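About us

Grudard. Small robotics workshop, two rooms and a kitchen, up the hill from the station in Cistberg. We teach robot arms to do fiddly household jobs, and twice a year we open the doors so people can come and see how it's going. This page is mostly about that because it's mostly what people write to us about.

What we do

Arms that work in pairs. Table laying at the moment, before that folding, before that a long and unhappy winter with jar lids. We build the benches ourselves, write most of the software ourselves, buy the motors in. Our work goes to Dumitrescu, who make kit for care kitchens and canteens, and the bits they don't want we publish. No humanoids. No plans for humanoids, please stop asking (kindly meant).

We also run a teaching afternoon with the college at Bundov. Students get a bench, a job and a deadline. Some of the best ideas in the current setup came out of those afternoons, and so did the scorch mark on the kitchen worktop.

The open day

Next one is in June. Doors at 2, last demo at 5, tea throughout. Room for 100 people over the afternoon and we do stick to that, the corridor is narrow and the fire officer has been very clear.

The demo is the table job. Two arms, one cloth, plate, fork, spoon, something to drink from. Sounds like nothing. A child of four can do it, and several have told us so at the last open day, at volume. The cutlery is thin and shiny, the cloth never lies the same way twice, and the two arms have to keep out of each others way over a patch of table not much bigger than a tea tray. We let it run, we talk over it, you ask things. When it goes wrong we leave it going wrong for a bit so you can see what that looks like, then reset.

The table job, from the bench and from the grippers:
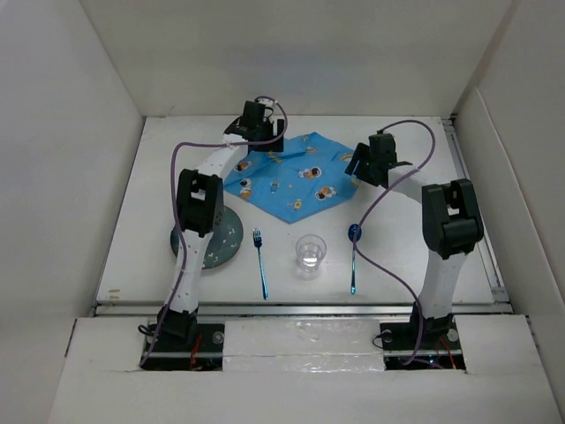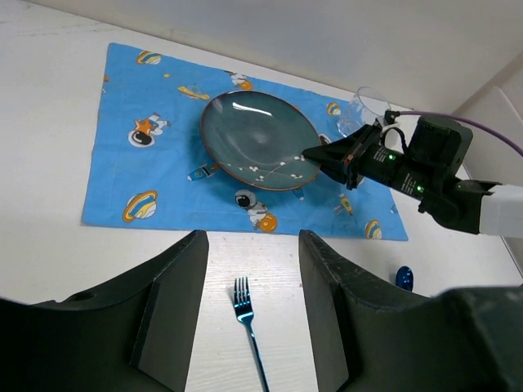
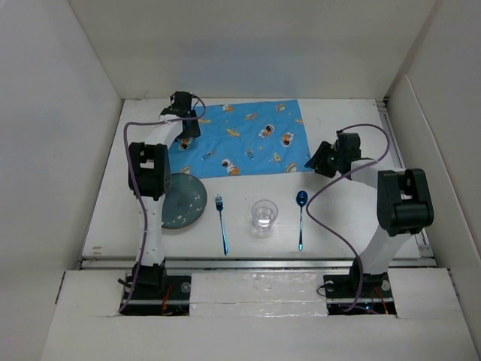
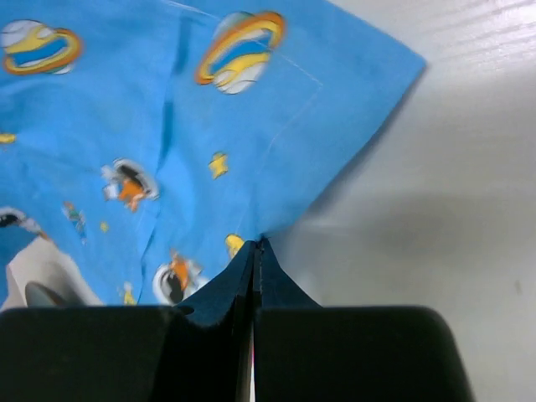
Questions we get on the day, answered quick so we can get round everyone:

Is it following a script? No. It learns from people doing the job by hand through the arms, over and over. Tedious work, we take turns, radio on.

Why space cloth? It was in the shop and we like it. The busy pattern makes the job harder for the software too, so it stayed.

How fast is it? Slow. Slower than you. Faster than last year though, and it drops less.

Can I have a go? Yes, on the spare pair in the back room, with one of us next to you. Over eights only. Hair tied back, no dangly sleeves, lanyards off. Most people pick up a spoon on the second or third try and then don't want to give the seat up, so there's a queue and a kitchen timer.

Will it do my washing up? Ask us again in a few years.

Visiting

Coming in from Bundov, take the valley bus and get off at the old dye works, then it's up the steps. Grey door, our name on a bit of card until the proper sign arrives. If you need to avoid the steps, ring ahead and we'll open the yard gate, there's a ramp and space to park one car. Dogs no, sorry, the cables. Guide dogs of course yes.

School groups: please don't come on the open day itself, you'll spend it queuing. Write to us and we'll set a morning aside. We can take one class at a time if it's split in half, one half at the benches, the other half in the kitchen drawing a gripper on paper and then arguing about it. Teachers have said the arguing is the good part. Bring aprons if you want to do the taping-and-cardboard gripper, the glue gets everywhere.

Photos fine anywhere except the desk by the window, thats Dumitrescu's unreleased stuff.

Working with us

No vacancies right now. We take students for the summer, usually through Bundov, ocasionally from further off. Tell us what you've made and what broke. Mechanical people especially, we have plenty who can code and not enough who can look at a bracket and say why it keeps snapping.

Getting in touch

Post and phone both reach the same room. Mornings best, afternoons somebody is generally holding an arm and can't pick up. Open day places go on the list in the order you write, one reply per household, say how many are coming and if anyone needs the yard gate.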